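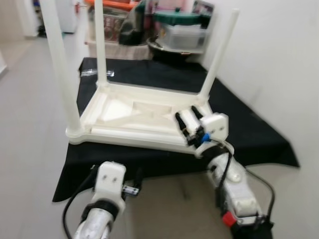
Item 1, white plastic stool, inverted on the covered bench for underside check.

STEP STOOL AND LOW SEATING INSPECTION
Site: Lurkness workshop, upper floor
Supplier on file: Geraghty
Date: July 18, 2025
Result codes: P = pass, M = monitor, F = fail, N/A = does not apply

Section A – Before turning the stool over

A1. Stool wiped down and free of grit. P
A2. Asset tag present and legible. M
Comment: Tag 144 is lifting at one corner. Replace at next round.
A3. Seat surface free of cracks, burns and deep scratches. P
Comment: Light scuffing only. Does not catch a fingernail.
A4. Stool stands level on a hard floor. P
Comment: Checked on the tile by the sink. The boards in the main room are not flat enough for this test.

Section B – Underside

B1. Seat placed face down on a cloth or mat. P
Comment: Black cloth used. Small chips of white plastic show up on it.
B2. Raised rim complete, no splits at the corners. P
B3. Diagonal ribs intact where they cross. P
Comment: Use a flashlight held low. A hairline crack at the crossing is easy to miss from straight above.
B4. Flat panels between ribs free of whitening or bulging. M
Comment: Faint stress mark on one panel, 2 mm long. Not through the material. Circled in pencil for comparison next time.
B5. No dirt or old adhesive packed in the recesses. P
Comment: Residue from a previous label removed with warm soapy water. Do not use solvent on this plastic.
B6. Color even, no chalky surface. P
Comment: Slightly creamy off-white. Recorded as normal for this model. Chalking would be a fail under the Bikura schedule.

Section C – Legs

C1. Each leg joins the seat frame without a visible gap. P
C2. No cracks at the thick part of the leg where it meets the frame. P
C3. Each leg resists a firm sideways push by hand. P
Comment: Some flex is expected. Clicking or creaking is not.
C4. Leg splay looks even from side to side. P
Comment: Judge this with the stool upright. The legs are angled, and upside down they can look uneven when they are fine.
C5. Foot pads fitted and not worn through. F
Comment: One pad missing. Stool withheld from use until replaced. Order the Zondard push-fit pad; the screw-in type will split the leg end.

Section D – Load and use

D1. Load label reads 100 kg or higher. P
D2. Static test, 50 kg evenly placed for the full test period. N/A
Comment: Not carried out. Load testing is done only after all pads are in place.
D3. Stored away from heaters and direct sun. P
Comment: Shelf under the window cleared. Stools now kept on the inside wall.
D4. Users told not to stand on the edge of the seat. P

Open actions

Fit new foot pad, then repeat A4 and C3 and carry out D2.
Replace asset tag.
Recheck the stress mark at B4. If it is longer than the pencil circle, scrap the stool – no repair with glue or tape is accepted.

Overall result: F, pending pad. Red tie to stay on the stool until the retest is entered on this sheet.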